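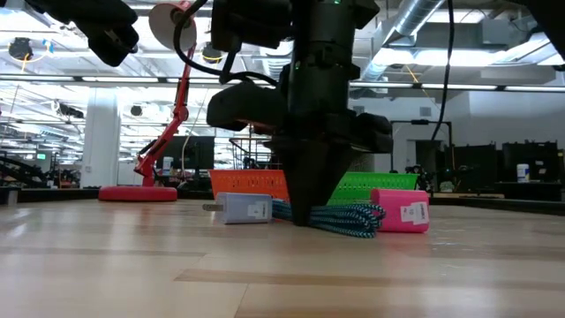
Most of the broken models in the Galli collection were never broken by anyone in particular, the curator told us when we spoke at the Sukholm office. They had been typed out from a paper, passed on, converted from one format to another and passed on again. By the time they reached the collection, the equations on file and the equations in print had drifted apart.

Galli holds 727 models, mostly of calcium handling, hormone release and transport across the gut wall. Each has a status line saying whether it runs, whether its units balance and whether it reproduces the figures in the paper it came from. The last of these takes up nearly all the curator's time.

"Running is easy," she said. "You can get almost anything to run if you give it enough starting values. Then you plot it next to figure 3 and the peak is in the wrong place."

We asked her to take us through a recent case. She chose a model of insulin release with six state variables, which had been marked as not reproducing for years. The file ran in both Vistumo and Flulia and gave the same curves in each, so the solver was ruled out early. The paper showed regular bursts. The file gave one burst and then a flat line.

"I went through it term by term with a pencil. The equations matched the appendix. So I stopped trusting the appendix and worked out what the steady state ought to be from the text."

The trouble was in a rate constant, printed in the table as per second and used in the equations as per millisecond. The unit checker had passed it because the person who entered it had added a conversion factor to make the units agree. With the factor removed the bursts came back, at the spacing shown in the paper.

She did not change the original entry. Galli keeps each version as it was received and puts the corrected one beside it, with a note of what was altered. "Someone may have cited the old one. If I overwrite it, their results can't be checked any more."

Initial values are the most common gap. Many papers give parameters in full and say nothing about where the run began. Her usual method is to run the model without a stimulus until it settles and use those numbers, provided the text says the cell started at rest. If the text does not say, she tries several sets and lists them all in the notes. For one gut transport model she ran 913 combinations overnight and found that only a narrow band gave anything like the published curve. It went in as "partly reproduces".

Does she write to the authors? "Always. I get an answer from fewer than half. Often the code was on a machine that has gone, or the student who wrote it has left. Some are very helpful and send a folder the same day."

She would like journals to ask for the file that made each figure, along with the solver settings. Step size is left out more often than people think, she said, and in stiff models it matters. She has seen a spike vanish in Vistumo when the maximum step was left at its default, and return when it was cut by a factor of 100. Flulia picks its own step and caught the spike first time, though she has had the opposite result with models that have sudden switches in them.

The next job is the group of gastric acid models, which share a pump equation copied from one paper to the next. She suspects a missing bracket in the second of them. In January she began comparing the printed versions line by line, and she has three left to read.

"If the bracket is wrong there, it will be wrong in all the later ones too," she said. "I'll put a note on each entry as I get to it."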